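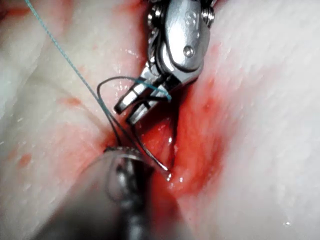 Call for participants: people who lived in Losov during the war

The Garkwood Project is recording the memories of people who lived in Losov or the villages around it while the front line ran through the district. We have recorded 42 interviews so far, most of them with men who fought. We now want to hear from civilians: shopkeepers, farmers, teachers, bus drivers, people who were children at the time, and people who left and later went back.

You do not need to have seen any fighting. We are interested in how bread was bought, who kept the school open, what happened to the cemetery and the old customs house, and how news reached you when the telephones were down. 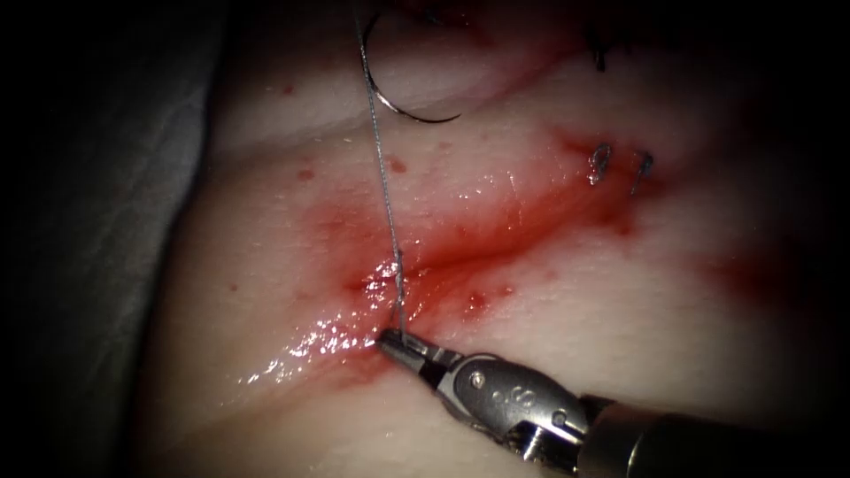

Instrument jaws holding the suture at the wound edge.

What taking part involves

There are two recorded conversations, each lasting a morning or an afternoon, with a break whenever you want one. They can be held at your home, at our office in Cadwaladr House or by telephone. We can provide an interpreter, and you may bring a relative or friend.

You will get a written copy of everything you said. You can correct it, take parts out or withdraw altogether before the archive opens in January. You may use another name — many people have.

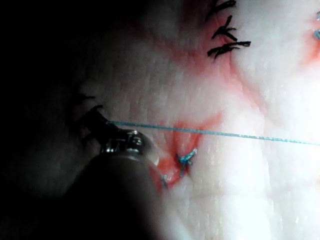 Blue suture thread gripped in the jaws.

Who can apply

You must be over 18 now and have lived in the district for at least one winter of the war. Former soldiers are welcome to write to us but will go on a waiting list. We cannot give advice on asylum, pensions or property claims.

Travel costs are repaid on the day. There is no fee for the interview itself.
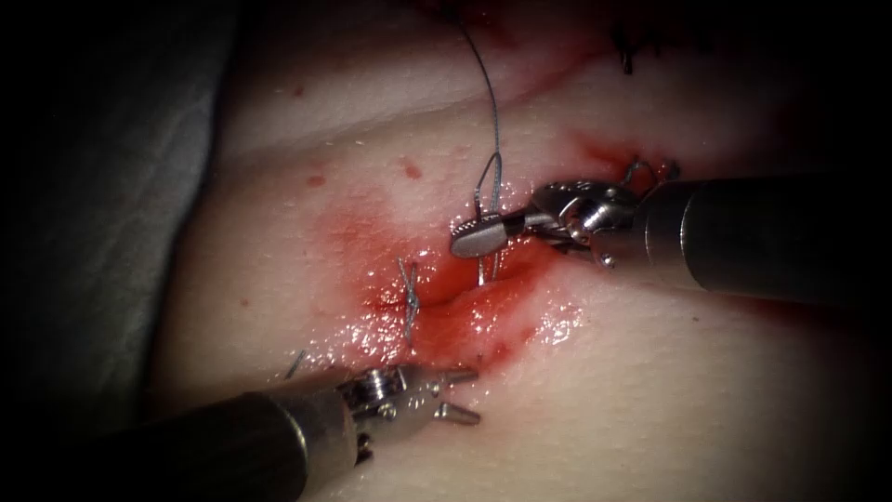
If you have letters, ration cards, maps or home recordings, please mention them when you write. We copy them while you wait and you keep the originals. The archive has room for 1000 items in its first stage, and personal papers from the villages are what it lacks most.

To apply, send a short note saying where you lived and when, and which language you would like to speak. Address it to Hawi Tefera, Garkwood Project, and quote reference 3159. Notes by post are fine — handwriting too.

Garkwood Project, Cadwaladr House | Contact us | Copyright Garkwood Project | Back to top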